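Stuvwood Robotics Module
Handout 6: Picking up awkward objects with the hand-held gripper

Read this before Tuesday's lab. Bring your notebook and your group's object list from Handout 5. You do not need to bring a laptop unless your group is already at the labelling stage.

What the session is for

So far we have picked up blocks and tins. Both have flat or evenly curved sides, and two parallel fingers will hold them from almost any direction. This week's objects are soft, uneven or both. You will record demonstrations with the hand-held tool, and next week we will use the recordings to train the small model from Lecture 5.

The model learns from what the tool's camera sees and how the tool moves. It does not know what you were thinking. If you hesitate over an object for four seconds, it will treat the hesitation as part of the job. Decide on the grasp first, then start recording.

Choosing where to grip

Three things matter most for a two-finger grasp.

Width. The part you grip must fit between the open fingers with some room on both sides. On a long object this usually means closing across it. Gripping from end to end is hardly ever possible and tends to bend soft things.

Contact. A finger pad holds best when a good part of it touches the surface. On a surface covered in spikes or ridges, only the tips touch at first. The tips then bend, and the object can roll or creep sideways as you close. A smoother section gives more even contact.

Balance. Gripping near the middle of the weight keeps the object level as it comes up. Gripping one end makes the other end hang down, and the join between finger and object has to resist the turning. You may still want an end grasp if the object has to go into something narrow. Write down which you chose.

These can pull against each other. A dumbbell or bone shape has a narrow middle, which suits width and balance, but if the middle is also flat it lies close to the table and the fingers have to come down low. Go slowly for the last part of the descent. Do not press the fingertips into the table.

Lining up

Turn the tool before you lower it. The line between the two fingers should run across the object at the place you want to hold. If the object lies at an angle, your wrist has to be at that angle too. Then move sideways until the object is midway between the fingers.

People skip that last step because a gripper will often drag an off-centre object into place by itself. One finger touches first, pushes, and the other catches up. It works with a tin on a smooth table. With rubber it is less reliable, as the object may stick, tip over or turn away from the finger. Last year we recorded 1074 clips across all groups and threw out 271. Off-centre closing was the most common reason written on the reject sheet.

Procedure

Set one object on the table and start with the fingers fully open.
Say the group name and object name aloud, then start recording.
Approach from above, turn, centre, lower, close.
Lift to the height of the tape on the Jakier stand and hold until your partner has said "yes".
Put the object down inside the marked area and open the fingers.
Stop recording before you move your hand away.

Change the angle of the object after every clip. Change the person holding the tool after every set. Leave other things on the table if they are already there, provided they are clear of the fingers. A model trained only on a bare table does badly in a kitchen.

If a grasp slips, keep the clip and mark it S on the sheet. If somebody's hand touches the object during the grasp, mark it R. Do not trim either kind. Calum Tosh will do the trimming for every group so that it is done the same way.

Written work

Each group hands in a report of no more than 700 words. Describe two objects, the grasp you chose for each and one grasp that did not work. A drawing seen from above, with the finger positions marked, is worth more than a long paragraph. Groups sharing the Multstead bench should say so on the front page.

Question to discuss before you start: the tool is open, and the toy is lying at a slant close to the left finger. Which way do you move, which way do you turn, and which part of the toy are you aiming for?

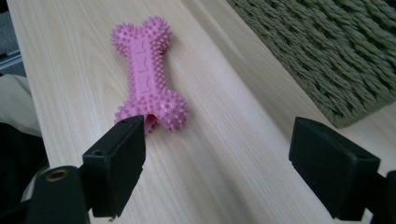
Ravinder Hiebert
Module tutor, Robotics

Draw your answer in your notebook first, then compare it with your partner's. The gap is wide open and the bone is nearer the left finger, so your drawing should show a sideways move as well as any turn. Mark whether you are going for the flatter middle or for one of the spiked ends, and bring the page with you to the lab.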